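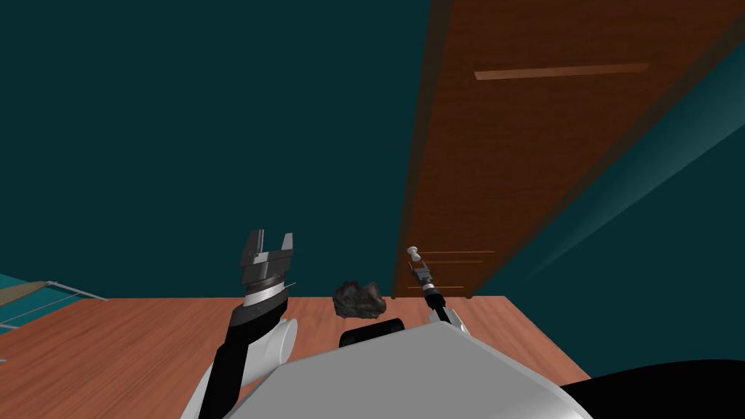 How long do you let oil-based stain dry on an interior door before the first clear coat?
Overnight at minimum, 24 hrs if the room is cool or humid.

tealhouse_6
ok but the can says 6 hours?? its Prondix stain, the reddish brown one. want to get this door back up before the in-laws come 14th December

mudroomlarry
can says lots of things. touch it with a white rag. any color comes off, wait

grainfiller
Disagree with overnight. Did 19 doors at the Feseck apartments, coated most of them same day, no peeling. Thin coats, wipe off the extra, done

mudroomlarry
same day in what, july? heat off in October my garage stayed tacky for two days

grainfiller
heated hallway. fair point i guess

tealhouse_6
mine is in the spare bedroom, heat on low. also do i do the top and bottom edges or skip

oldputtyknife
Do NOT skip. bare edges soak up damp and the door swells, then you're planing it in spring. Ask me how I know

grainfiller
top edge nobody sees, one quick coat is plenty

oldputtyknife
one coat is fine, none isnt. Also Zovside satin over Prondix went cloudy on me, test it on the hinge side frist

tealhouse_6
ugh already bought the Zovside. will test tonite. water based over oil is ok tho?

mudroomlarry
if the stain is really dry yes. light scuff between coats, gray pad, no steel wool

tealhouse_6
rag came up pink. waiting till tomorrow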